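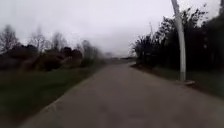

L'allée du fond, côté lampadaire, ciel gris.

Budget robot d'inspection : on part sur quoi ?

pilou_terrain
Bonjour à tous ! Je reprends un vieux sujet du forum parce que cette fois on a une enveloppe (enfin, une promesse d'enveloppe). Je m'occupe des allées d'un grand parc et je voudrais un petit robot à roues qui fasse la tournée des revêtements, repère les zones abîmées et me sorte un relevé à peu près propre. Deux devis sur mon bureau : le Mevomar à l'achat, et Temar qui ne fait que de la location. J'ai 2000 euros pour la première année, hors batterie de rechange, et je dois répondre lundi. Ça me paraît serré, mais je ne demande pas la lune, c'est du tout droit, de l'herbe des deux côtés et personne à contourner à l'heure où je le ferais sortir. Vous prendriez quoi à ma place ?

gravillon
Salut, la location, sans hésiter. Avec ce budget tu achètes un châssis et tu pleures pour le reste. J'ai eu un Mevomar deux saisons, le châssis est bon, les roues d'origine beaucoup moins. Compte 200 euros pour un jeu correct et ne les commande pas chez Uniyal, j'attends encore les miennes. C'est quoi ton sol exactement ? Parce que sur enrobé lisse tout marche, c'est après que ça se gâte.

pilou_terrain
Ah, bonne question. C'est mélangé. J'ai de l'enrobé gris assez lisse, un peu taché, et puis des portions où c'est du gravier tassé avec
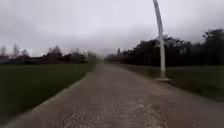

des petits cailloux clairs dans le passage, surtout au milieu. À pied on n'y pense même pas, mais un robot avec des roues de jouet, je ne sais pas trop. Il y a quand même une bordure claire à gauche, bien droite, et je me disais que ça pouvait servir de repère pour le guidage et m'éviter l'option GPS de précision (le devis double presque avec !). Quelqu'un a essayé ?

mirabelle_88
Moi oui, et je ne suis pas du tout d'accord avec gravillon sur la location ! Chez nous à Tevbridge on a loué un an, et à la fin on n'avait plus rien, ni machine ni pièces, et il fallait resigner plus cher. Maintenant on a acheté et je dors mieux. Pour la bordure, ça marche tant qu'elle est propre. Dès que l'herbe mord dessus, ou avec des feuilles mortes en tas, le nôtre se met à zigzaguer comme un vélo d'enfant. Garde une ligne pour l'entretien des bords dans ton budget, sinon tu la paieras ailleurs.

gravillon
Tu as loué au mauvais endroit, c'est tout. Un contrat avec rachat en fin de période, ça existe, il faut le demander. Et l'achat à 2000 tout compris, je n'y crois pas, désolé. Rien que le transport et la mise en route, on m'a facturé 101 euros, plus la formation.

boulon_fou
Je me mêle de ce qui ne me regarde pas, mais vous parlez roues et contrats et pas du tout autonomie. Elle fait quelle longueur, ta tournée ? Le Mevomar annonce 90 minutes, moi en hiver j'en ai toujours eu nettement moins. Mets la deuxième batterie dedans dès le départ, pas « hors budget » comme tu l'écris.

pilou_terrain
Je n'ai pas mesuré, je vais le faire cette semaine. Le gros morceau c'est la ligne droite, avec 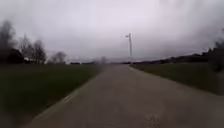
le retour par le même chemin, donc tout compte double. Pour la batterie tu as raison, je la remets dans le total, et du coup l'achat ne passe plus, sauf si je laisse tomber le logiciel de relevé et que je fais mes tableaux à la main. Franchement ça ne me fait pas peur, j'en fais déjà.

mirabelle_88
Laisse tomber le logiciel ! On a payé plus de 200 euros de licence et j'exporte tout dans un tableur de toute façon.

gravillon
Là-dessus on est d'accord, pour une fois. Mais demande une démo sur ton gravier avant de signer quoi que ce soit, chez l'un comme chez l'autre. S'ils refusent de se déplacer, tu as ta réponse.

pilou_terrain
Je les appelle tous les deux demain matin et je demande le rachat en fin de contrat à Temar. Boulon, tu avais quelle référence de batterie ?

boulon_fou
La grande, celle du catalogue hiver. Je te retrouve la facture ce soir et je te l'envoie en MP.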